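Sorting Molded Parts on a Flow Rack Without Losing Your Mind

At Hornlow we keep our black molded parts on yellow shelving, a color chosen before my time by somebody who really liked yellow. It does have one virtue. A black part on a yellow shelf is hard to lose, though we have managed it.

Start by clearing the top shelf completely. Coffee cups count. Wipe it down, then set the parts out with the rounded ends all facing the same way and a hand's width between neighbors. Parts that touch will hook together, and you'll pull out two when you wanted one.
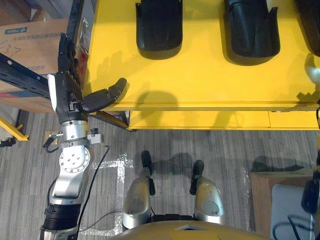 Black molded parts on the top shelf.

Keep lookalikes apart. Two parts that differ by one flange will be mixed up by lunch, usually by the person who wrote the labels. Put a label on the front edge of the shelf, never on the part.

Next, set a limit. Ours is 14 per shelf, and the fifteenth goes back in the tote no matter how lonely it looks. Refill from the back when you're down to four.

Last, walk the yellow frame and push on the uprights. If anything wobbles, tighten it before you load the shelf.
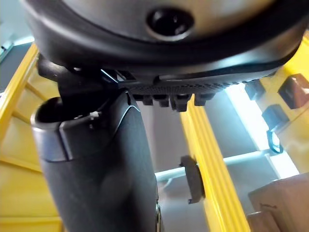

How often should I recheck the shelf labels?
Once a month is plenty, plus any time a new part number comes in. Ours get done in November whether they need it or not.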